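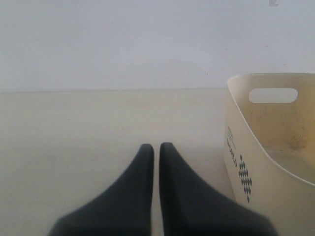 ## Car and pit check before Monday practice – Pretbridge club race

Car: Vinon, class 4
Checked by: Natalina Bortolotti
Second look: Kgomotso Radebe

**Brakes**

- [x] Pads front and rear, thickness measured. Rear left is lower than rear right, but inside the limit. Please measure again after the first session.
- [x] Brake fluid level. Changed in October, color is still clear.
- [ ] Brake light. Works with the left bulb only. The scrutineer will not accept this, so it must be repaired before the car goes to the queue.

**Wheels and tires**

- [x] Wheel nuts tightened with the torque wrench and marked with yellow paint.
- [x] No cuts in the side walls. One small stone removed from the front right.
- [ ] Wet set. I did not check it, the tires were still in the trailer.

**Engine bay**

- [x] Oil catch tank empty and fixed well.
- [x] Throttle return spring closes fully from every position.
- [x] Idle steady at 800, no leak seen. At 2000 there is a light vibration in the exhaust bracket – Kgomotso thinks it is the rubber, and I agree.

**Driver safety**

- [x] Harness in date, buckle opens with one hand.
- [x] Helmy helmet, visor clean, no crack in the shell.
- [ ] Left glove has an open seam at the thumb. Use the spare pair.
- [x] Window net drops when the lever is pulled. We tried it with the driver in the seat.

**Fire and electrics**

- [x] Wonix extinguisher, pressure needle in the green, pin removed only on the grid.
- [x] Outside cut-off switch stops the engine. It is quite stiff, so put a little grease.
- [x] Battery clamp tight, positive terminal covered.

**Pit garage 7**

- [x] Fuel cans closed and labeled.
- [ ] Drip tray is missing. Ask at the race office, they lend them until 4 in the afternoon.

Open points go to Kgomotso. I will sign the sheet when the brake light is working on both sides.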